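Ostitz Community Help Exchange
Home and Workshop > Hardware, Fasteners and Storage

Sorting a mixed quantity of bolts and washers for a shared tool library

Posted by Amrit Lachance
Status: Open. Replies: 3

Good afternoon. I write on behalf of the Ospina Street Tool Library, which lends hand tools and small hardware to residents of the neighborhood. In July we received a donation of loose fasteners from the estate of a retired machinist. The donation arrived in five coffee cans and one wooden drawer. It consists principally of bolts and flat washers, with a smaller number of nuts, and it was not sorted in any respect. Our inventory sheet estimates the total at 2,000 pieces, a figure obtained by weighing the cans against a counted sample.

The library wishes to place these items on open shelves so that members may take what they need for household repairs. Before doing so, we must arrive at a sorting method that several people can follow on separate evenings and that will produce the same result each time. Our first attempt did not meet that standard. Two members sorted one can by eye. When the results were compared, washers that one person had placed with the quarter-inch bolts had been placed by the other with the five-sixteenths. A number of metric bolts had also been filed among the inch sizes.

We would be grateful for guidance on the following points.

First, whether bolts and washers should be stored together by size or kept in separate containers.

Second, whether washers with a dark finish may be stored with plain silver ones of the same dimensions. We have a fair number of both.

Third, whether it is worth the labor to separate washers by outside diameter as well as by hole size.

We have a Steltelier parts cabinet with 24 drawers, a steel ruler, and a plastic caliper. A modest purchase could be approved if it would save a good deal of time. Our sorting sessions are held at 7 p.m. and generally last until the building closes.

Thank you in advance for your consideration.

Reply posted by tollgate_west

Put the bolts in one jar and the washers in another jar. People will find what they need. I have done it this way in my garage for years and have never had any trouble. Anything rusty should be thrown out.

Comment by Amrit Lachance

Thank you for the reply. I expect that two jars would serve well in a private garage. Our members often arrive with one bolt in hand and need a washer to fit it, and with a quantity of this size we are reluctant to ask them to search through a single container. We have set aside the rusted pieces.

Reply posted by Manon Petrenko
Marked as helpful by the original poster

I was responsible for the parts room at the Finier vocational center for several years, and we were asked to deal with donations of this kind on a regular basis. The procedure below is the one that we used. It requires no special equipment beyond what you have listed, with one small exception noted under bolts.

Preparation

Work on a clear, light-colored surface with good overhead light. A white table is very suitable, as threads and finishes are easy to tell apart against it. Pour out a single handful at a time. The most common error is to empty a full can onto the table, after which pieces migrate between piles and the session ends with everything returned to the can. If the pieces are oily, wipe them with a dry rag before measuring. Do not wash them in water unless you are able to dry them completely the same evening.

A magnet passed over the handful is useful for collecting steel pieces, but please note that it will not draw every grade of stainless steel and should not be relied upon as a test of quality.

First pass: separate by type

Divide the handful into bolts, washers, nuts, and all other items. No measuring should be done at this stage. Where a washer is already on a bolt, take it off and treat the two as unrelated. It is tempting to assume that they belong together, but a previous owner may have used an oversized washer for a reason that has nothing to do with your shelves. We found a good many such pairings, and a washer left on the shaft will also interfere with measuring the length.

Second pass: bolts

Sort by thread before sorting by length. Diameter alone is not sufficient, given that several metric and inch sizes are close enough to deceive the eye, and this is very probably the source of the disagreement between your two members. The purchase I would recommend is a thread checker, meaning a board or a string of steel samples with a threaded hole or stud for each common size. The bolt is turned in by hand. If it runs freely for several turns, the size is confirmed. If it binds after one or two turns, stop and try another, as forcing it will damage the checker.

Once the thread is known, measure the length. For hex bolts and other bolts with a head that sits on top of the surface, length is taken from the underside of the head to the end of the shaft. For countersunk bolts, it is taken from the top of the head. Write this rule on a card and leave the card on the table. In our parts room a good deal of confusion was traced to persons who measured the whole bolt, head included.

Third pass: washers

Sort washers by the hole, using known bolts as gauges. This is quicker than the caliper and is reliable enough for household use. Select one bolt of each diameter that you intend to keep in stock and place the washers to be tested within reach.

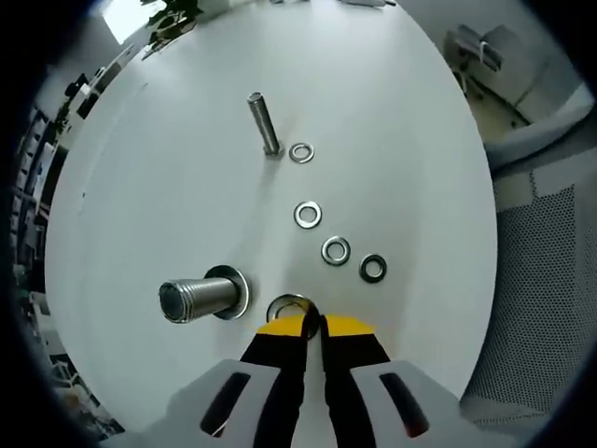
A washer should pass over the threads without being pushed and should have only slight play once it is on. If it rattles loosely or can be tilted at a steep angle, it belongs to the next size up. If it catches on the threads, it belongs to the next size down. A bolt of greater diameter will rest comfortably on its side while you slide washers onto it, whereas the slender sizes are easier to handle when stood up on the table. Persons who have difficulty picking flat washers up from a smooth tabletop may find that a thin sheet of cork or rubber underneath is of assistance.

With regard to outside diameter, my recommendation is to make one distinction only. Ordinary flat washers form one group, and the wide type commonly sold as fender washers form the other. Any finer division will consume drawers that you do not have.

Finish

Dark washers should be kept apart from silver ones. The dark color may indicate black oxide, a black zinc coating, or simply plain steel that has been oiled, and these do not resist moisture equally well. It is not possible to be certain by looking. We labeled the drawer "Dark finish, indoor use" and considered the matter settled. The silver washers present a similar uncertainty, as zinc-plated and stainless pieces resemble one another once they have been handled, and for that reason the library should not describe any of them as stainless unless the original packaging is present.

Storage

With 24 drawers, I would assign one drawer to each bolt diameter and place the matching washers in a small lidded cup inside the same drawer. Your members arrive with a bolt in hand and will open one drawer instead of two. Lengths may be kept in paper envelopes within the drawer. Tape a sample bolt to the front of each drawer beside the written label, for the benefit of members who are not familiar with the names of the sizes.

Metric and inch sizes should occupy opposite halves of the cabinet. We used blue labels for metric and white for inch.

Limits on use

I would ask the library to post a notice stating that the donated fasteners are of unknown grade. They are suitable for shelving, furniture, garden gates, and similar work. They should not be issued for vehicle brakes, steering, lifting equipment, children's swings, or any repair in which the failure of a bolt could cause injury. Bolts with stretched threads, bent shafts, or rounded heads should be discarded, however presentable the remainder of the piece may be.

Comment by Amrit Lachance

This is most useful, and I will present it to the members. May I ask how long the work is likely to take? We completed 285 pieces in our most recent session with two people at the table, although much of that session was spent in discussion.

Comment by Manon Petrenko

The rate improves considerably once the thread checker is in use and each person is assigned a single pass. I would have one person carry out the first pass for the entire session and hand the piles to the second. If a third person is available, that person should do only washers. I would also suggest that a piece which cannot be identified within a minute be placed in a tray marked "Undetermined" and left there until the end. We generally found that the tray contained odd thread pitches from appliances, which were of no use to anyone on the shelves and could be sent for scrap.

Reply posted by R. Dunmore Hardware Counter

I concur with most of the preceding reply. I would add that nuts should be run onto a bolt of the correct size before they are shelved, as damaged nuts are difficult to detect by eye. I would also keep lock washers out of the flat washer cups entirely. They hook onto one another and onto everything else, and members will take a handful in order to obtain one.

If the drawers of the cabinet do not have stops at the back, fit them before loading. A full drawer of bolts is heavy and will come out in the hand.

Comment by Amrit Lachance

The drawers do not have stops. We will attend to this before the next session. I will leave the topic open in case other members of the Exchange have experience with the appliance threads, of which we appear to have a great many.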